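How Does a Robot Decide What to Do Next?

From the Young Visitors' Guide, Romesport Science Center

A robot arm is made of metal, motors and wires. By itself, it cannot do anything useful. It needs instructions, and those instructions are called software. Visitors to the Calolo Gallery can learn about three jobs that robot software must do.

Job one: Seeing

A camera takes a picture and sends it to a computer. To the computer, the picture is a very long list of numbers, with each number standing for a bit of color or brightness. The software searches the list for patterns. It may find an edge, then a curved shape, and then decide that the shape is probably a bottle. This job is called perception.

Perception can be difficult. Shadows change the way things look. Clear plastic lets light through. When objects lie close together, the software must work out where one ends and the next begins.

Job two: Planning

Suppose you want to pick up a pencil from a crowded desk. You reach around your cup without thinking about it. A robot's software must work out that path in small steps. It compares different ways of moving and throws out any path that would bump into something. Robots with two arms need extra care, as each arm must also stay out of the way of the other.

Job three: Control

Once there is a plan, the software tells each motor how far to turn and how fast. Sensors in the joints report back, and the software makes small corrections. On our gallery robot, this check happens up to 90 times every second. If a joint has moved a little too far, the next message brings it back.

"Children often ask whether the robot is thinking," says Lacey Sedgwick, who leads the center's school programs. "We tell them that it is following a program, and that people wrote the program and tested it many times."

Small objects are a good test of all three jobs. The software has to find each one, choose a safe way to reach it, and place the gripper with care.
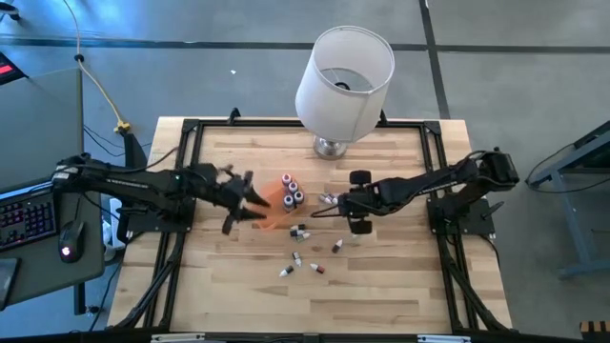

Two robot arms at a table with small bottles and an orange container.

Try it yourself

Ask a partner to close their eyes. Place a plastic cup and a spoon on the table. Using only words, guide your partner's hand to the spoon without touching the cup. Give one short instruction at a time, such as "move left" or "stop."

Words to know

Gripper: the part of a robot that holds things.
Joint: a place where a robot arm bends or turns.
Sensor: a part that measures something, such as position or light.

The Pilkington Workshop for ages 6 and over meets every Friday in Room 17. An adult must stay with each child.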